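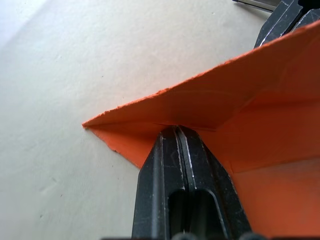
Paper and Book Workshop, Peltville Community College

Handout 4: Folding and creasing
Notes by Wanda Pietrzak, revised Wed 29 June

Please read these notes before the class and bring them with you. In the last handout we spoke about how paper is made and how to store it flat. Now we begin to fold. The exercises look simple, and for this reason many students do them too fast. I ask you to do them slowly the first time.

1. What happens in a fold

A sheet of paper is a layer of fibres. When we fold it, the fibres on the outside of the fold are stretched and the fibres on the inside are pressed together. If the paper is thin, this makes little difference. If it is thick, the outside can crack and the colour can break, so that a pale line shows along the crease. You will see this most often with paper which has colour only on the surface. Paper which is coloured all the way through can still crack, but the line is less visible.

We use some words in a fixed meaning in this class:

Fold: the paper is bent over, but not yet pressed.
Crease: the line that stays after the fold was pressed.
Face: any flat area between two creases, or between a crease and an edge.
Flap: a small face which is free on at least one side.
Valley fold: the crease is at the bottom and the two faces come up toward you.
Mountain fold: the crease is at the top and the two faces go down away from you.

A valley fold becomes a mountain fold if you turn the sheet over. Some students find this confusing in the first week, so mark the front of your sheet with a small pencil cross in the corner.

2. Reading the faces by their colour

When a sheet of one colour is folded and stands a little open, it does not look like one colour any more. The orange sheet at the top of this handout is a good one to study. The upper face of the fold takes the light and is a lighter, warmer orange. The lower face is partly in shadow and looks deeper, and the folded panel inside is darker again. The paper is on a pale surface, so these differences are easy to compare.

I would like you to learn to use this. Put your work near a window or a lamp, with the light from one side only. Look along the crease. If the border between the light face and the dark face is a straight line, your crease is straight. If the border moves a little left and right, the crease was pressed in several steps and not in one movement. You can find mistakes in this way earlier than with a ruler.

With white paper it is more difficult, and with black paper it is very difficult. This is why Zulema orders strong middle colours for the beginners.

3. Edges

There are two kinds of edge that we must treat differently.

A cut edge is clean, and you can use it as a guide. You lay cut edge on cut edge, hold them, and press the fold. The crease will be parallel to the edge if the sheet was cut square.

A ragged edge, with the fibres showing, can come from tearing or from a coarse cut. The long upper edge of the orange sheet is slightly ragged in this way. It can be beautiful, and in Handout 6 we will keep such edges on purpose for the covers. But you cannot use it as a guide. Find another reference first: an opposite side which is cut, or a pencil line that you have drawn with a set square. Measure from there.

Please do not "correct" a ragged edge with scissors before you have asked. Last April we lost several nice sheets like this.

4. Exercise A: one crease

You need one sheet of the orange 18 cm square, a bone folder and a clean table.

Wash and dry your hands.
Lay the sheet with the pencil cross facing down.
Bring the near edge up to the far edge. Do not press yet.
Check both corners. If one corner is out, open the sheet and begin again.
Hold the edges together with the flat of one hand.
With the other hand, make a small press in the centre of the fold.
Take the bone folder and go from the centre to the right, then from the centre to the left.
Open the sheet and look at it in side light, as in section 2.

Repeat with five sheets. Keep all of them, also the bad ones, and number them in the corner.

5. Exercise B: two creases which are not parallel

Now we make a first crease across the sheet and a second one below it at an angle. This gives an inner panel and several layers, and the paper begins to have a body. The difficulty is that the second fold pulls on the first one. Keep a finger on the first crease while you turn the second.

At a pointed corner the layers come close together and the paper wants to slide. Press the point last. If you press it first, the extra paper has nowhere to go, and you get a small wrinkle beside the tip which you cannot remove later.

Do this exercise three times with thin paper and then once with the thin card. With the card you must score the line before folding. Use the blunt end of the bone folder and a steel ruler, and draw the line only once.

6. Common faults

The crease is shiny. You have rubbed too hard on the bare paper. Put a piece of scrap paper between.

The crease opens again after some minutes. Thick paper does this. Leave it under the board with weights until the next class.

The fold is good on one side and loose on the other. You probably worked from one end to the other end. Start in the centre.

There are little specks or dents in the paper. Look at the table. A grain of dust under the sheet is enough. Wipe the surface before each exercise.

7. Materials

Paper from the Pereyra pack, 50 sheets for each pair of students. Bone folders and rulers are in the second drawer. The boards and weights stay in the room. If you want to practise at home, any copy paper is fine for Exercise A, but not for B with card.

For next time

Bring your numbered sheets from Exercise A and your best one from Exercise B. Cristóbal Aravena will teach the first hour, on grain direction, and I will take the second. Students who missed Handout 3 can ask Chibuzor Etim for a copy.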